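Introduction to Retail Packaging
Handout 4: The pack on the shelf
Course tutor: Eldana Dinsa

Last week we spoke about the box that travels in the lorry. Today we look at the small pack, the one which the customer takes home. Please bring your notes on board weights, we will need them in the second hour.

1. Hanging or standing

A shop has two ways to show a small product. It can hang on a hook or it can stand on a shelf. Many producers want both, so the pack gets a hole near the top and also a bottom edge that is straight enough to stand on. The hole takes away some printing space, and the designer must plan for it before the logo is placed. In the Gastport shops a hook carries 11 packs, and the front one receives most of the damage.

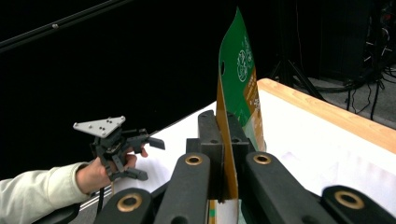 2. Colour and the product family

A strong ground colour helps the customer to find the same maker again. Wulel, a small tea company, used one colour for all its teas until January. Customers took the wrong tea home and complained. After this, each tea received its own band of colour and the ground stayed the same. The first print run was 3,000 packs, and 800 of them had to be thrown away, as the band did not meet at the side fold.

3. Photograph or no photograph

Food packs often carry a picture of the prepared dish. It tells quickly what is inside, also to a person who does not read the language. But the picture makes a promise, and the sauce should not look richer on the pack than on the plate.
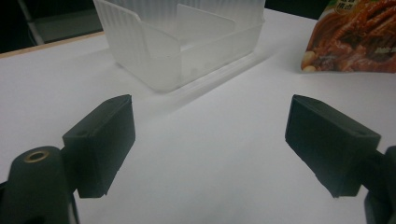 A clear window is the other solution. It costs more, and with sauces or oily food it becomes dirty from inside. Radwan tried windows on its dried fruit and kept them. Tisteo tried them on cooked beans and went back to print.

Homework: choose one pack from your kitchen and write 100 words on how it would be shown in a shop. Measure the hole, if there is one.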